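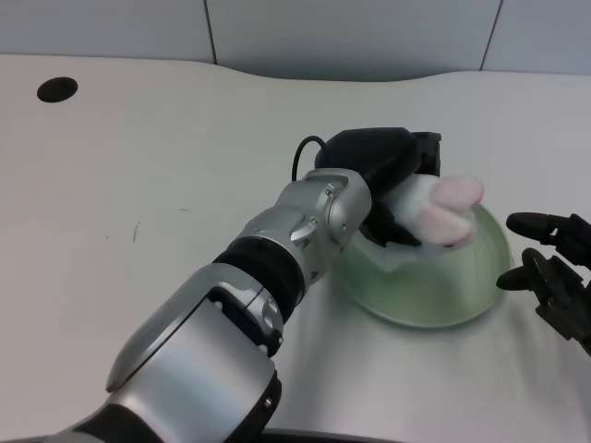 Nest Lewis asked that the two-arm rule cover the idle arm as well, with its grip open and its position held while the other arm is carrying.

Agreed. Bleddyn James will add it to section 3 of the Unbridge handling rules.

**Soft items**

Speed limits for plush and cloth stay as set in January. The log now holds 148 runs. 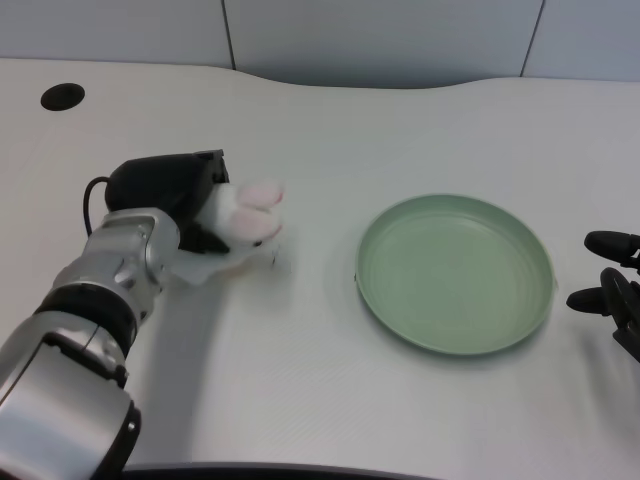 Iveta Procházka objected that a run should not be logged as clean if anything other than the named item is in the grip — the form has no box for it.

Dilwyn Beddoe to add one. Older entries stay as they are.

**Release**

Both hands must be clear of the item before the run is closed.
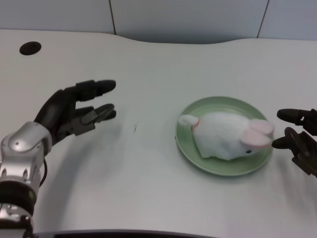
The arms then hold still until the operator confirms on screen. Pritchard has asked for the same wording in its copy.

Action: Nerys Mostyn to send the revised text to Dirkard.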